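Flomier 家用纺织品洗涤标签文本集 说明文件

先说清楚这份数据是什么：从旧衣物和床品的洗涤标签上抄下来的文字，一行一条，UTF-8 编码，制表符分隔。别的介绍里把它叫作“纺织品护理知识库”，我不同意这个叫法。标签上写什么，我们就录什么，至于写得对不对，是另一回事，而且我看多半靠不住。

来源
标签由 Snežana Vukčević 和 Ankica Trajkovski 在 Tusau 的旧衣交换点抄录，Stavros Mujić 负责合并和去重。共 110 条，来自 57 件物品，一件上缝了好几片标签的很常见，互相矛盾的也很常见。有一条床单记录，正面标签说可以 60 度机洗，背面说只能手洗。两条都留着，没有替厂家圆场。

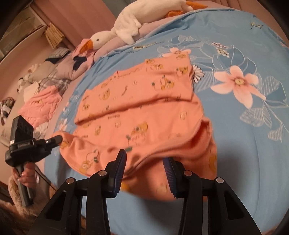
印花童装，橙粉色，摊在蓝色花卉床单上。

字段
id：记录编号，不连续，删掉的号不补。
item：物品大类，如童装、床单、被套。抄录的人凭眼睛判断，分得不细。
fiber_claimed：标签声称的成分。请注意 claimed 这个词。没有做过任何成分检测，写着“纯棉”的，摸起来像不像棉，各位自己掂量。
wash_text：洗涤说明原文，错别字照录。
symbol：护理符号转写，看不清的填 NA。
lang：标签语言，共 6 种。
note：抄录者备注，风格不统一，Ankica 的偏长，Snežana 的基本只写“磨损”。

已知问题
一、有 17 条的 fiber_claimed 加起来不等于百分之百。最离谱的一条是棉八成、涤纶三成。没有改。
二、“轻柔洗涤”出现得太频繁，我怀疑有些厂家根本就是所有产品共用一张标签。拿这个字段训练分类器之前请三思，分出来的可能只是印刷厂。
三、翻译标签的中文质量很差。“不可漂白”有写成“不可白色”的，检索时要留神。
四、童装条目里的尺码混用身高和年龄，没有换算。有人提议按通用对照表统一，但那张表的出处谁也说不上来，所以搁置了。 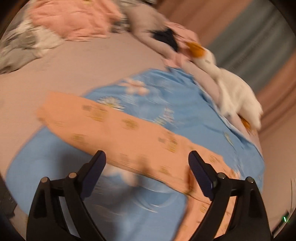
本页最后修改：2019年5月27日

版本
当前是第二版。第一版曾把护理符号自动转成文字，转换脚本把“平铺晾干”和“悬挂晾干”弄反了，放了几个月才由 Kalliopi Panagiotou 发现。用过第一版的请重新下载，不要只打补丁。
第二版的 symbol 字段全部重新人工录入。是否就没有错了？我不敢保证，抽查过的部分没发现问题，没抽查的部分不好说。

适合与不适合
可以用来练习脏文本清洗，也可以看看同一句洗涤说明能有多少种写法。
不适合据此决定怎么洗您自己的衣服。也不适合推断市场上某种纤维的占比，样本来自一个交换点，谁家清衣柜就录谁家的。曾有一篇文章引用本数据说“多数家庭偏爱纯棉”，数据里没有任何东西支持这句话。

许可与引用
文本部分可自由使用，注明 Flomier 标签文本集及版本号即可。标签上的商标名称已替换为占位符，若发现漏网的，请写信给 Kalliopi Panagiotou，附上 id 和所在字段。要求新增条目的来信请连同标签两面的文字一并寄来，只抄一面的不收。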